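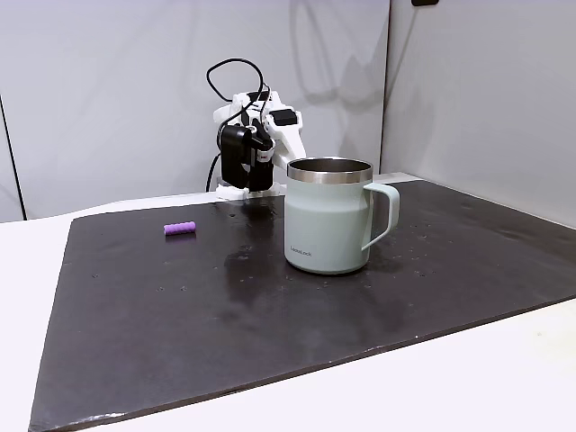
LocknLock Insulated Mug, reviewed after six weeks of desk use
By Yakubu Tamuno
Monday, April 4, 2022

The LocknLock is a double-walled steel mug with a powder-coated exterior and a press-fit lid. I bought mine at full price from Skundlow. The order also included a Trudon travel cup, which I returned after two days because the gasket leaked.

Heat retention is good with the lid on. Coffee poured at 180 degrees measured 135 after two hours at room temperature. Without the lid it fell to 108 over the same period. Most of the loss is through the opening, and a thicker wall would not change that much.

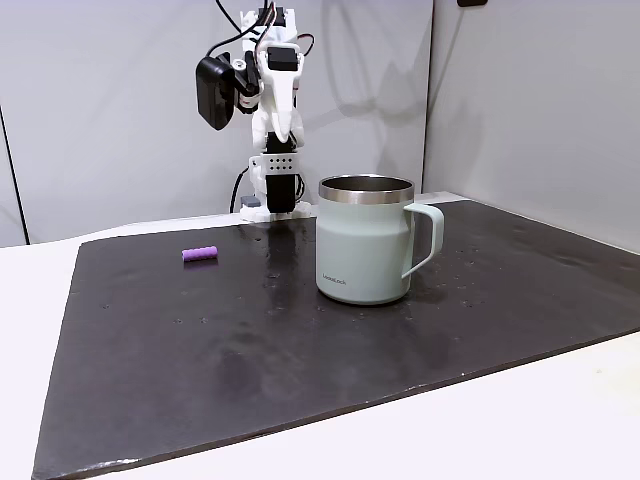 The lid is the weaker part. It seats firmly when new, but the silicone ring picks up coffee oil and starts to slide. Washing it by hand every few days restores the grip. LocknLock sells spare rings in packs of 6, shipping extra.

The base has no rubber pad. On bare wood or glass the mug is loud when set down – a desk mat solves this. The handle takes three fingers comfortably and stays cool.

The coating has held up to daily washing on the top rack. My older Bouzid mug chipped at the lip within a month under the same treatment. The maker advises against the microwave, as with any steel mug.

Recommended for desk use. For a bag or a car cup holder, get something with a threaded lid.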